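Startseite Tests Taschen Werkstatt Archiv Kontakt

Umhängetasche Karance von Proswood im Test

31. März 2025

Die Karance trage ich seit November fast täglich. Gekauft habe ich sie als Ersatz für einen Rucksack, der mir in der Bahn zu sperrig war. Sie ist aus schwarzem Stoff, hat ein Hauptfach und ein flaches Innenfach mit Reißverschluss. Leer wiegt sie 400 Gramm.

Der Stoff hält. Nach dem Winter gibt es keine offenen Nähte, nur an der Unterkante ist er etwas blanker geworden. Regen perlt die ersten 20 Minuten ab, danach wird es innen klamm. Wer Papier transportiert, sollte eine Hülle nehmen.

Der Gurt ist lang genug für einen dicken Mantel. Mit Laptop und Wasserflasche schneidet er nach einer halben Stunde ein, ein Polster liegt nicht bei. Ich habe das von meiner alten Cloutier übernommen, es passt mit etwas Gewalt - schön ist das nicht.

Am meisten stört mich die Aufteilung. Stifte, Batterien und anderer Kleinkram sammeln sich unten, und man räumt alles aus, um eine Sache zu finden. Die Grotik, die ich vorher hatte, war da besser, dafür doppelt so schwer. Ohne Inhalt fällt die Karance in sich zusammen und bleibt nicht stehen. In der Wäsche war sie zweimal, kalt und ohne Schleudern, und hat die Form behalten.

Für den Weg zur Arbeit reicht sie mir, für längere Reisen nehme ich etwas anderes.

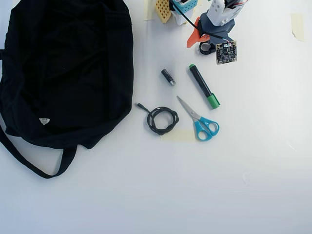
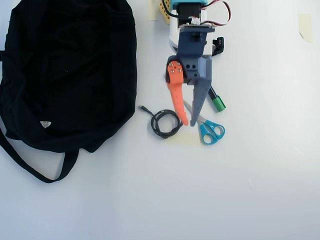
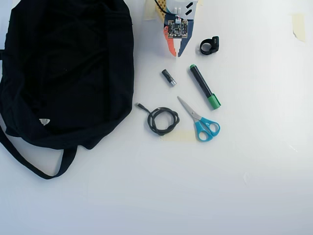
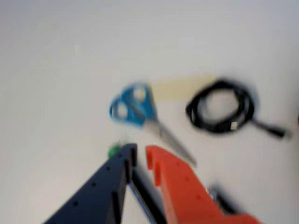

Eine Leserin schreibt dazu, bei ihrer Karance habe sich der Reißverschluss im Innenfach schon nach wenigen Wochen verhakt, Proswood habe die Tasche aber ohne Rückfragen getauscht. Gegen das Durcheinander am Boden nehme sie ein altes Brillenetui.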